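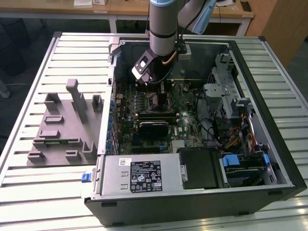
A desktop tower on its side with the panel off, graphics card in its slot.

Toma Computer Reuse: Your Questions Answered

Thank you for stopping by. We get a lot of the same questions at the counter and over the phone, and Azra Nedeljković, who looks after our enquiries, has been asking for a page like this for longer than I care to admit. So I have finally sat down with a pot of tea and written it. If your question isn't covered, please do ring or pop in. We like a chat.
Last updated 1 March 2020

What do you do?
We take in old desktop computers and laptops, wipe them, mend the ones worth mending and pass them on to households in Brositz and the villages nearby that haven't got one. Some go to school pupils, some to people looking for work, and quite a few to grandparents who would like to see the grandchildren on a screen now and again. We have found homes for 1,109 machines so far, and I still get a little lift every time one goes out of the door.

What can I donate?
Desktop towers, laptops, flat monitors, keyboards, mice and any power leads you can find (do have a rummage in that drawer, everybody has one). We are also very glad of memory, graphics cards and hard drives on their own, even if you have no idea what they came out of.
We can't take printers, I'm afraid, nor the big old glass monitors, nor anything that has been in a flood. The council tip on Stoltov Road has a section for electrical goods and the staff there are very helpful.

My computer is really old. Is it still any use to you?
Quite possibly! A desktop that feels painfully slow to you may only need more memory and a fresh start. Even when the whole machine is past it, the fans, the drives and the power supply might keep another one going. Bring it along and let us have a look. If it's no good to us we'll say so kindly, and we can send it for recycling for you.

It won't switch on. Should I still bring it?
Yes please. Stick a note on it saying what happened, if you remember. "Went bang in September" is perfectly good information and saves us a fair bit of head-scratching.

What happens to my photos, letters and passwords?
This is the question we're asked most, and rightly so. Every drive is wiped with software that writes over the whole of it, and if a drive can't be wiped, perhaps because it's faulty, we drill through it. You can have a certificate with the serial number of the drive on it. Just ask when you drop the machine off, as it's a bother to sort out afterwards.
Please copy off anything you want to keep before you come in. We can't get files back once a drive has been wiped, and we have had one or two very sad telephone calls about wedding pictures. If you aren't sure how to do it, Milovan Angelovski will go through it with you at the counter. He is patient and won't make you feel silly.

Can I take the drive out and keep it?
Of course you can. Plenty of people do. We'll fit another one if we have it in stock. Do switch off and unplug the computer first, and hang on to the little screws if you can, as we never seem to have enough of those.

How do I get a computer from you?
You need to live within 16 miles of the workshop, and you need somebody to refer you: a school, a doctor's surgery, a housing officer, the library, the job centre. The form is short. If you can't think of anyone who could refer you, ring us all the same and we will try to work something out. We would much prefer to have an awkward conversation than have you go without.

What does it cost?
A desktop with screen, keyboard and mouse is £19, and a laptop is the same. That goes towards parts and electricity. If it's too much, tell Azra quietly and she will see to it, with no further questions.

How long will I have to wait?
Usually about two weeks for a desktop. Laptops take longer, as everybody wants one and fewer are given to us. If you have the space for a desktop on a corner of a table, do think about it — they're easier to repair, the screens are bigger, and they don't get sat on.

What will be on it?
An up-to-date operating system, a web browser, a word processor, a spreadsheet and a programme for video calls. We make the writing on the screen larger if you'd like that. There's a printed booklet too, written by Jayanthi Murthy, which begins at "where is the on button" and goes on to email and shopping safely. People have asked to buy it separately. You can have one free.

Do you sort out the internet as well?
Not ourselves, no. Dultel offer a reduced monthly rate to people on certain benefits, and we keep their leaflets by the till. We can help you fill in the form, and we'll show you how to connect once the router has arrived.

What if it goes wrong?
Bring it back. Anything we supply is covered for a year, and after that we only charge for parts. Have a look at the simple things first: is the plug pushed right in, is the screen switched on at its own button, has a lead come loose at the back? I did all three of those in one afternoon at home, so you're in good company.

Will you repair my own computer?
Sometimes, if the workshop is quiet. Ask for Sipho Tshabalala, who keeps the repair diary. He'll give you a price before starting and won't go over it without ringing you.

Where do I park?
There are two spaces by our side door for people dropping things off. Please sound your horn gently if you have something heavy and we'll come out with the trolley. Otherwise the car park behind the chemist is free for the first hour.

With very best wishes from all of us,
Ilídio Paiva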